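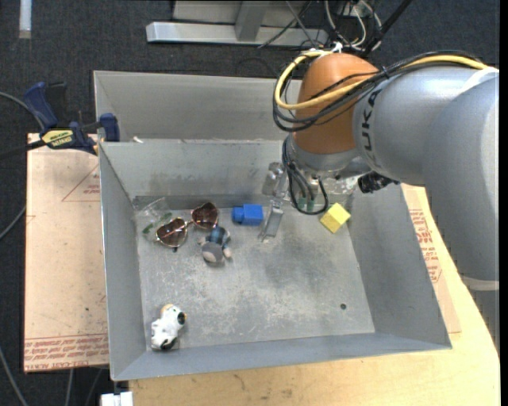
Bin 2 – contents and condition, 28/09/2025

Went over the gray sheet-metal bin before the next sort. Notes for Jinlong and whoever takes over the bench.

Bottom: flat, worn, pale scratches and whitish scuffs throughout, some darker smudges. Far wall scuffed along its lower part. None of this matters for use. I ran a fingernail over the longest scratches and found no burr. Do not sand them. Guoqing sanded the old bin in March and it shed gray dust on everything for a week.

Hole: small, round, near the right front corner of the bottom. Leave it open for now. Screws and earring backs go through it, so loose small parts stay in the lidded tray. Zhuoran has a rubber plug on order from Higuchi, 11 mm.

Contents: most items have ended up along the far side. Sloped walls do not help, anything thin lies up against them and is awkward to lift flat. Heart-shaped sunglasses, thin gold-colored metal frames, brown lenses, are lying over the right side of the clear plastic package in the far left corner. Separate these first. The lenses will pick up marks from the metal if they are dragged – lift by the bridge.

Clear package: reflective, green patch near the lower edge. Log it under packaged goods, number 121, and do not open. Dehua wants the packaged goods weighed as they are.

White scrap at the back left edge is waste. Not logged.

To do
– wipe bottom with a dry cloth, no solvent
– cut felt for the far half, 2 mm, from the Wedwood roll
– move sunglasses to the eyewear drawer, each pair in its own sleeve (15 sleeves left, reorder)
– ask Jianhua if the lens scratch check is done before or after weighing; the sheet says both

Felt may bunch at the foot of the slope. If it does, tape the back edge only and note it here.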